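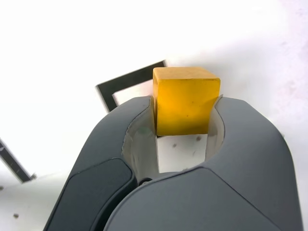

I went to the Dusden open day in June mostly for the free coffee, and I ended up staying until they switched the lights off! Dusden makes play blocks - small colored cubes for preschools, mainly - and once a year they let the public walk through the whole place, from the raw stock to the packing tables.

Our group was led by Jiahui Liang, who has worked in the color room for 9 years and clearly loves it. She showed us the shades pinned up along one wall, and I had no idea there could be so many yellows. The one they use now is deep and golden, a bit like egg yolk, and it took them a whole winter to settle on it. I asked about the older sets and she pulled out a drawer of cubes from before the change. Much paler, almost lemon. I liked the new ones better, and I told her so.

Next came the edges. A cube fresh from cutting has corners sharp enough to annoy you, so every batch goes off to be softened before anyone paints it. We each got to hold a "before" and an "after" (the kids in our group kept swapping theirs back and forth), and the difference in the hand is huge. The finish is matte on purpose. Ruben Wouters, who runs that end of the floor, said shiny blocks slide off each other and towers fall too soon.

Then the packing room, my favorite! The big Omano set has 768 pieces and fills a crate I could barely lift. The smaller Detar box has 500 and comes with a cloth bag. You could try packing one yourself, and I was terrible at it - the last row never wants to go in.

There was a building corner at the back with loose cubes all over a rug, and plenty of grown-ups were down there too. My tower got to my knee before a toddler took care of it.

A few practical things if you go next year. Parking fills up early, so take the bus. The seconds table opens at 9 and the good colors go quickly. Wear flat shoes. And ask to see the drawer of old yellows, it isn't on the regular route.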